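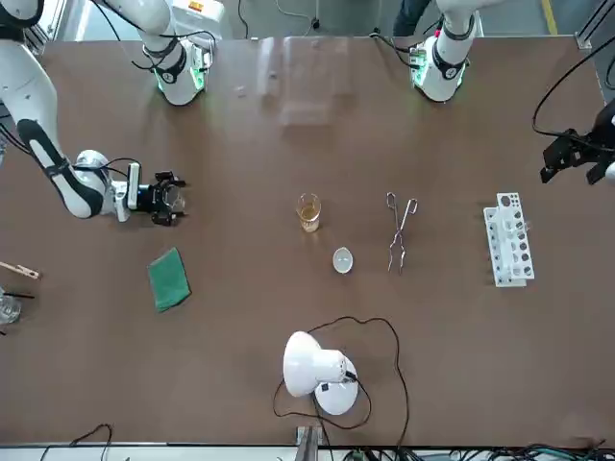 Step 1. Lay out the table

Print this page | E-mail this page
Last updated: January 22, 2018

Both arms of our Naltadau build are bolted at the table edge, and everything they must pick up goes between them. Put the beaker in first, then the small tools. Leave 60 mm free on each side of the beaker, so the open fingers can come down without touching a neighbor.

Step 2. Check the wrist view
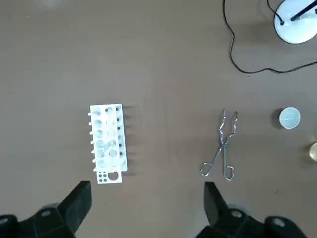

The wrist camera should be adjusted before you teach any position. Loosen its screws, turn it a little and tighten again. Both finger tips must stay at the bottom of the view, with the rack and the tongs between them and the far side of the table. If one finger is missing, the camera is turned too much.

Step 3. Teach the grip

Move the right arm by hand to the cup, close the fingers slowly and save the point. Set the speed to 5 percent – you can raise it later.
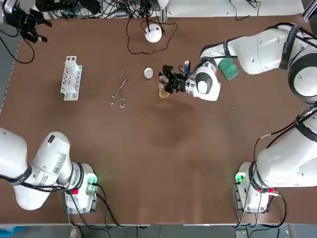
Right gripper closed on the small cup.

Repeat the move 3 times from the same start point. When the fingers arrive too low, correct only the height and save again.

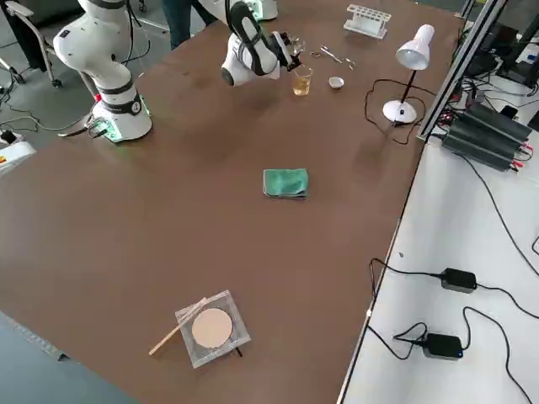

Step 4. Keep the cables out of the way

Before a full run, look where the lamp cord lies. It should not cross the path of the lower fingers. Write the saved points in the Orton notebook.

Contact: Berenice Cortés, Espinoza shared workshop | © 2018 Espinoza | Back to top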